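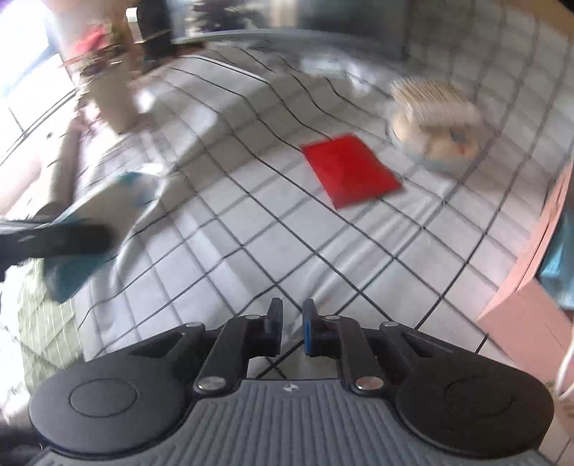 Etarura has stopped work with its Rinent hand-held gripper after a fault in the finger drive.

Flerholm, January 2020 – The fault, found during table-top handling work, lets the two fingertips close again after the release command. It affects units from number 900 upwards. Two people reported pinched fingers and neither needed treatment.
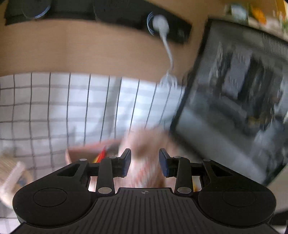 Etarura is recalling 66 units. Owners should switch the gripper off, remove the battery and keep hands clear of the jaws – even when the tool seems idle. Eichhorn will carry out the repairs, which take eight days.

"We should have caught this in testing," said Wolfram Petersen, head of safety at Etarura.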